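How to collect cloth demonstrations with a hand-held gripper (without fooling yourself)
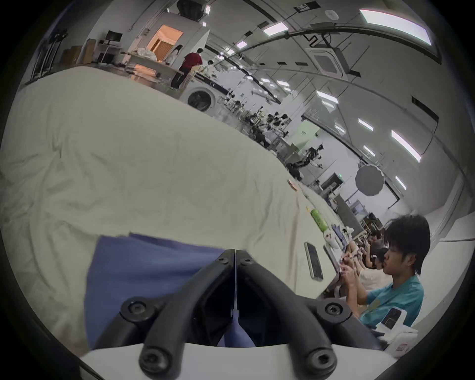
Waqas Gilani
Data collection lead, Wornen

August 20, 2021

Print this page | E-mail this page

Every supplier will tell you that demonstrations are cheap. Put a gripper in someone's hand, let them pick things up, feed the lot to the model. I've run sessions on that promise since March and I don't believe it any more. The recording is cheap. Sorting out what you recorded is where your week goes.

Still, if you must start, start with cloth. A piece of fabric shows up bad technique faster than a block does.

1. Cover the table and leave the wrinkles alone. I used to smooth the cover between takes, and the model we trained fell over on any table I hadn't smoothed.

2. Check the finger screws before each batch. A finger that shifts slightly halfway through will spoil every take after it, and you won't spot it on playback.

3. Drop the fabric, don't place it. People who place it make the same tidy shape each time.

4. Bring the fingers in low and slowly, close, wait 2 seconds, then lift. The wait feels silly. Keep it in, or you can't tell a grasp from a lucky snag.

5. Stop each person after 90 minutes. Past that they hurry, and hurried takes look fine in the count.

6. Keep the failures. Label them as failures. Zuvix deletes them by default, so switch that off first.

Now the count. We were told 2000 takes would be enough for one fabric. Enough for what? Our first 2000 came from six people on one table, and I'd call roughly half of them copies of each other. I would swap the whole set for a smaller one from three different rooms.

Be wary of the quality score too. Kramer gives you one number per take, and as far as I can see it mostly rewards smooth hand movement — a smooth miss scores very well. Watch a handful from every batch yourself, at full speed, with the score hidden.

Exporting to Rura is covered on its own page.

Last updated: August 2021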